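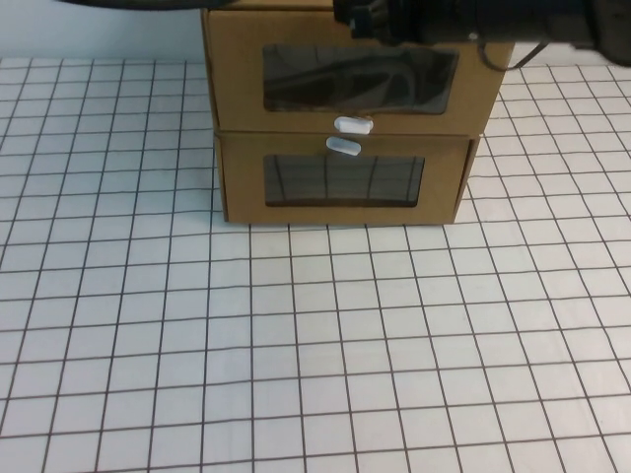 3.2 Materials and preparation of the units

The storage units in this part of the study are small drawer units made of brown corrugated cardboard. Each has two drawers, one over the other, with a window of clear plastic in the front and a small white oval knob for pulling. We chose this type because it is common on desks and shelves in homes and small offices, where it holds stationery, receipts, sewing things and medicines. It is sold flat and folded by the buyer. The folding is never perfect, and for our purpose this is a useful property, as we wish to study how people and households live with storage furniture that is light, cheap and a little uneven.

The units were bought in February under the trade name Litano from the supplier Kullora. They were folded by the same person, following the printed sheet, and no glue was added. After folding, each unit was left for one night with both drawers closed. Units with a torn fold were put aside and were not used later. Small creases in the fronts were accepted, because they do not influence the sliding of the drawer.

The mass of an empty unit is 447 g. For the trials with contents, we placed a load of 135 g in one drawer and left the other one empty. The load consisted of paper clips in a cloth bag, laid flat so that it could not roll. We tried coins before, but they moved to the back of the drawer at every opening and the results were difficult to compare.

3.3 The working surface

All units were used on the same white table. A grid of dark lines covers the table top, and it serves to put the unit back in its place between two trials. The lines are not fully straight. We therefore do not use them for measuring, only for placing, and every distance given in Section 4 was taken with a steel ruler.

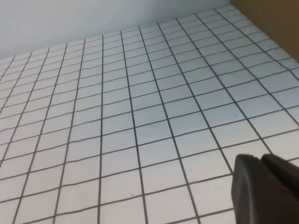

Figure 2. Part of the gridded table top, with the pale wall behind it.

The surface is an important point for this kind of furniture. A heavy wooden chest stays where it stands when one pulls a drawer. A cardboard unit may follow the hand, and the user then holds it with the other hand or pushes it against a wall. In the interviews of the Pruvau household survey, this was the complaint we met most often, before the complaint of weak knobs. We decided not to fix the units to the table, as users at home do not do it either.

3.4 Condition of the cardboard

Before each series the outer faces of the unit were inspected in side light. We noted dents, wrinkles and open joints on a paper form, with a simple sketch of the face. The top face needs special attention. In homes it is often used as a shelf, and the board becomes soft in the places where heavy objects were standing. A soft top bends down a little and can press on the drawer under it, so that the drawer runs well when empty but not when the top is loaded.

The forms were later compared with the answers in the Usuga questionnaire, which was closed on 31/05/2025. Of the 70 respondents who own a unit of this kind, many wrote that they keep it for years with visible damage, as long as both drawers still open.
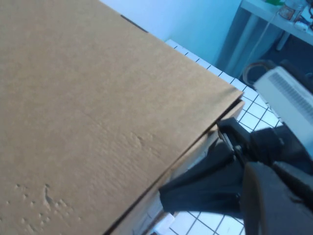
Does a dent in the top face mean that the unit should be replaced?
A shallow dent can be left as it is. The unit should be replaced when the top presses on the drawer or when a side fold has opened, because the drawer then loses its guide.

For the analysis we treat surface damage and damage of the folds separately. The first is reported only as present or absent, while the second is given for each side of the unit in Section 4.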